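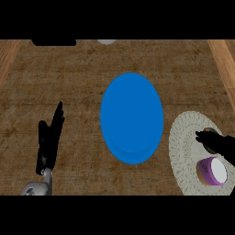 LECTURE NOTES / AUTOMATION & WORK / UNIT 2

Print this page | E-mail this page

Can it clear a table yet?
Notes by Kojo Wumbei. Read before section, bring the Wultia packet.

Short answer: sort of. Depends what you mean by clear, by table, and by yet.

Start w/ the setup at the top. Simulated tabletop, two grippers, a blue oval plate in the middle with nothing on it. Woven mat off to the right, roll of purple tape on it plus a small dark round thing. Right gripper is over the dark one, left one is down by the plate. Say the chore is "put the stuff on the plate." A four-year-old does this while talking about something else. So why is it a lecture.

1. Picking
Tape roll is the nice one. Has a hole, has an edge, two ways to grab it. But it's tilted, so the hole doesn't face straight up, and a grasp planned for a flat roll comes in at the wrong angle. The dark round one is worse: low, dark, and the gripper itself is covering part of it. The arm blocks the view of the thing it wants. Called self-occlusion, will be on the midterm. Fixes: second camera, a wrist camera, or remember where it was before you reached. All three have costs, see packet.

Mat matters too. Fingers scrape or catch on loops, mat slides, now everything on it has moved. In sim you can wave this away by gluing the mat down. Ask of any result you read: was the mat glued down?

2. Placing
Everybody skips placing. Plate has a shallow rim. Let go early and a roll can bounce or, well, roll. Let go late and you push the plate. Two things on one plate means the second has to avoid the first. Work out on paper which object you'd place first and where, and which arm does it. Can the right arm reach the plate without crossing the left one? Who waits?

3. Sim vs. real
Why sim at all: cheap, resets itself, no broken dishes. The Wokance exercise gives you 300 episodes to train on and nobody has to pick anything up off the floor. The Prutska log (handout 2) has 2,093 attempts, all sim, and you should go through at least the failures marked "dropped" and "no contact." Sort them by cause before you look at the key.

What sim gets wrong, in order of how much it hurts at home:
- friction, esp. cloth and woven things
- squishy contact generally
- light. Sim light here is flat and even. Kitchen at 6 p.m. is not
- people. Cats

4. Shop floor vs. house
The shop floor has been "yes" for a long time for some jobs. Same part, same fixture, same spot. You pay for it by building the room around the machine. The Boateng case (reading, pp. on bin picking) is the in-between one: mixed parts, fixed bin, fixed light, a person nearby to clear jams. Count the person! The cost table leaves that wage out and I want you to put it back in and see if the answer changes.

House is the other end. No fixtures, stuff gets moved, every plate is differnt. Speed matters less, mistakes matter more. One dropped part in 790 is fine on a line with a reject chute. One dropped glass in 790 on your kitchen tile, twice-a-day dishes for a family, do the math and tell me if you'd keep it.

5. For section
Pick one chore you did this week. Break it into reach / grasp / move / release. Mark the step you think a machine fails first, and write down what would have to change in the ROOM for it to suceed. Half a page. No vacuuming please, I've read enough about vacuuming.

Late work till end of August, then I stop taking it.

Related notes
Grasping for people who hate geometry
The Boateng case: who clears the jam?
Reading a success rate without getting fooled
Wultia packet, corrections to section 3
Folding towels, still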